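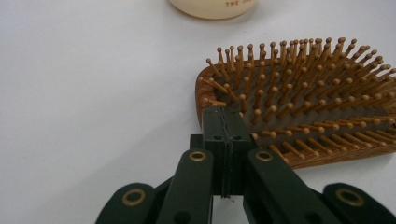
**Ankrah House Residents' Club | Grooming and Dressing Tables**

Wooden paddle brushes are now the standard brush on our dressing tables. The old plastic ones have been retired after a long run, and most of them had lost more pins than they had left. The new ones have wooden pins with small rounded tips, set in a dark cushion with a wooden rim. Members who have tried them say they pull less on long hair. They do less well on very short hair, and anyone who prefers a soft brush can still ask for one at the Fladton desk.

The order came to 18 brushes, one for each table on the Bosness and Fladton floors. We also picked up a cream-colored cup for each table. Members had complained for a while that brushes ended up at the back of the drawer with the hair ties and the spare batteries, and the cups give them a place on top.

The cup is made of three rounded tiers with an opening at the top and a little orange beak on the side. There is a line of small lettering around the bottom tier. Opinion is divided on whether it is a duck or a swan. The supply list says "cup, bird" and we are leaving it at that.

**Storing the brush**

Put the handle in first, with the head up. The brush will lean to one side. If it leans over the edge of the table, turn the cup so it leans inward. Please don't put scissors or combs in with it, as the opening is small and things get stuck.

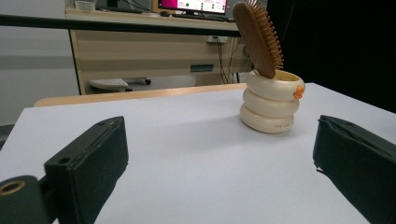
*Brush in its cup, handle down.*

**Cleaning**

Pull loose hair out after each use. A wide-tooth comb run between the rows gets most of it. Once a month, wipe the pins and the rim with a damp cloth and a drop of mild soap, then wipe again with plain water.

Do not soak the brush or leave it standing in the sink. Water gets under the cushion and the wood swells. Two of the trial brushes were lost this way in May.

After wiping, lay the brush on a towel with the pins facing down and leave it overnight. It can go back in the cup in the morning. The cup can be washed by hand in warm water. Check that the inside is dry before the handle goes back in.

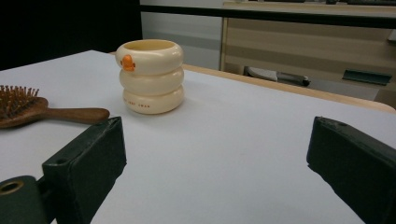 Page last changed: 22/03/2020

**Replacements**

If a pin comes out or the cushion splits, leave the brush at the Fladton desk with your table number on a slip of paper. We have a few spares in the Eltidberg cupboard and will order more when those are gone. Cups are harder to replace, so please keep them away from the table edge.

Hand mirrors are next on the list. Suggestions about size and handle length can go in the box by the Bosness stairs.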